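Ticket 189: Parts mixed up and short counts at the sorting table
Opened: April 2020
Site: Flellholm, assembly room
Priority: Normal
Status: Closed

Reported problem

Kits leaving the sorting table have been coming up short at final assembly. In the last batch for the Skultau controller order, 7 kits were sent back. Five had no motor and two had a board from the wrong revision. The pick list was correct in every case. The parts were in the building, just not where the list said they would be.

The table is shared by both shifts. Red boards and small wired parts are kept in yellow plastic bins on either side of a shallow metal tray, and the tray is where a kit gets laid out before it is bagged. The tray is lined with white paper so small screws and bits of wire show up.

First check

Went over the table against the layout sheet. The sheet was from before the bins were changed and still shows a single row along the back edge. The second shift had been working from the sheet, and the first shift had been working from memory. Took the old sheet down.

The tray goes over the seam between the two table sections. It should stay there. When it is pushed to one side, people start setting parts down on the bare table, and white connectors are hard to see on a white top. 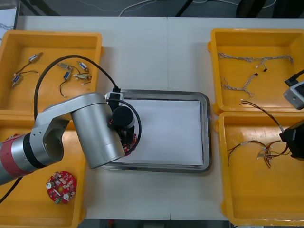

Does the paper in the tray need to be changed for every kit?

Only when it is marked or torn. Take off the top sheet and leave the rest of the stack in place. Add more when the stack gets low enough that the sheets slide around in the tray.

Update 1

Checked the returned kits one by one. The five missing motors all came from kits packed near the end of a shift. At that point the motor bin had been topped up from a Nikolaidis carton without anyone logging it, so the count on the card was off and the packer assumed the bin had already been picked. The carton label says 110. The receiving slip says the same. The card had not been changed since the delivery before.

Wrote the correct starting count on a new card. Asked both shifts to enter refills on the card at the time they are done and not at the end of the day.

Update 2

The two wrong boards are a separate issue. Both revisions are red and the same size, and the revision mark is printed small. Someone returned two old boards to the bin after a rework job. They belonged on the rework shelf.

Emptied every board bin and checked each board under the lamp. Found one more old revision board and moved it to rework. Put a strip of tape on the rework shelf with the old revision letter on it.

Update 3

Request from second shift: can different parts share a bin when there are only a few left of each? They have been doing this to save trips to the stockroom.

Answer is no for anything with loose wires. Leads catch on the screw terminals, and when a board is lifted out the other part comes with it or drops back in upside down. Boards can stay together in one bin if they are the same revision. Lay them flat, side by side. Do not lean them on the ledge inside the bin, as they slide down and the tall capacitors take the weight.

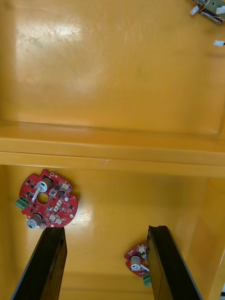
Anything that turns up in a bin where it doesn't belong goes back to its own bin before the next kit is started. If you don't know where it goes, put it in the "query" box under the bench with a note. Please do not leave it in the tray.

Update 4

Ran a test batch of 8 kits with the new layout sheet, four on each shift. All were complete when checked against the pick list. One had a bent lead, which was straightened and passed. Packing time per kit was nearly the same as before.

Also wiped out the bins with a damp cloth and let them dry before refilling. They pick up smudges and it makes the card labels peel. Dirnuso sells a label holder that clips on to the rim, and a set has been requested. Until they come, use tape on all four edges of the card.

Resolution

New layout sheet posted at the table. Refill entries go on the bin card. Board bins checked and cleared of old revisions. Rework shelf marked.

Still open, moved to a separate ticket: label holders, and a second lamp for the right side of the table.

Count to be repeated in May. If the cards and the bins don't match, reopen this ticket and attach the cards.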